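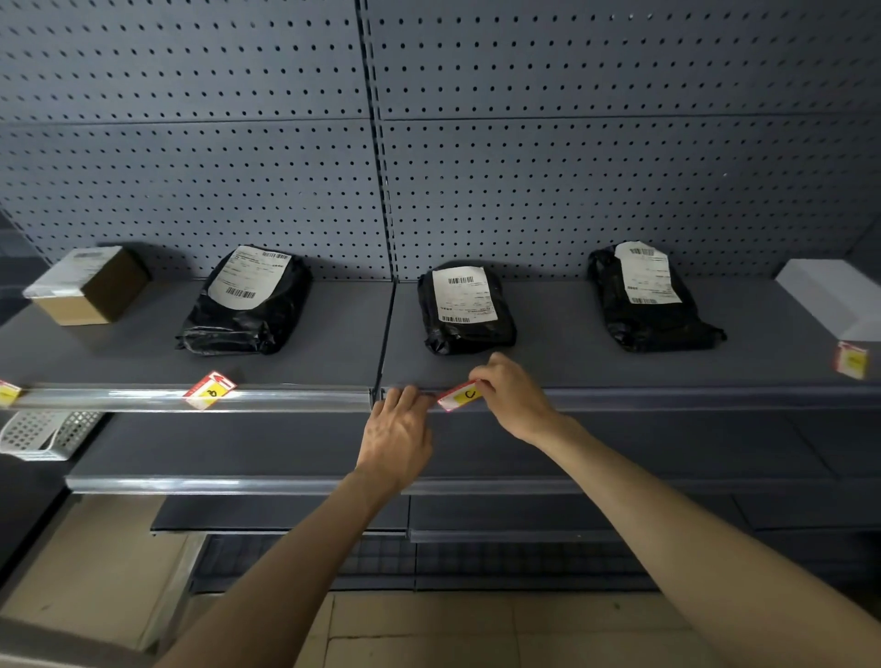 Shelf tags and robot pickers – what rule do you all follow?
Posted by mendes_m in Warehouse Automation, December
Print this thread | E-mail to a friend

We're adding a picking robot in our parcel room and I got stuck with writing the labeling standard for it (lucky me!). My draft says one letter per parcel spot, and the tag goes in the front rail directly under the parcel, like the C going in under the middle black mailer. Tags get pressed in by hand, and the robot stays stopped while anyone has their arms in the bay. Leonilde, our safety lead, wants that last part in bold. What am I missing?

stijnk wrote:
Looks fine, but put in a line about loose tags. One lying flat on the shelf deck instead of clipped in the rail is a failed bay in my book – doesn't matter if a person can still read it. We had Antwi scanners at my last job and they'd happily match a parcel to whatever tag they saw first.
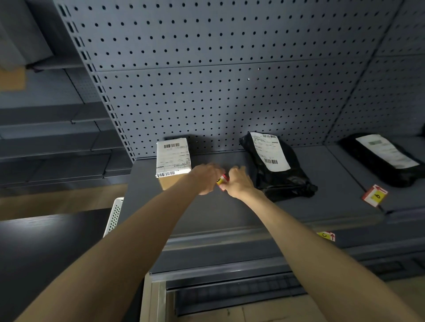
RE: Loose tags

gyubin_s wrote:
Failed bay seems harsh to me. We allow 3 loose tags per aisle before we pull the robot out, and with 29 aisles I'd never get a shift done under Stijn's rule. Fix it on the next walk and move on.

stijnk wrote:
And how many wrong picks out of 1000?

gyubin_s wrote:
5 last month, thanks for asking. Every one was a parcel with the shipping label turned to the wall, so that's the rule I'd fight for. Shipping label out where the camera can read it, always.

mendes_m wrote:
Ooh, good one, adding that. But what about plain boxes? We get some with nothing printed on the side you see, and I don't love people spinning them around hunting for a barcode while the bay is locked out. 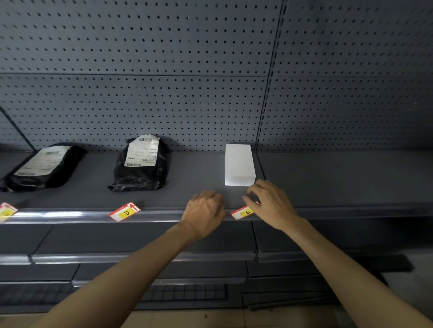 I was thinking they could keep their own letter and we let the tag do all the work, so the robot goes by position and skips the scan.

chantelle_x wrote:
Please don't skip the scan! Position only works until somebody nudges a box over to make room. At Fenitz we stick a second barcode on any blank side before it goes up, and if there's no time it goes to the manual shelf.

gyubin_s wrote:
Agree with Chantelle on this one. Still not agreeing with Stijn.

mendes_m wrote:
Ok, no scan, no pick. I'll send Leonilde the new draft tonight and post it here once she's marked it all up.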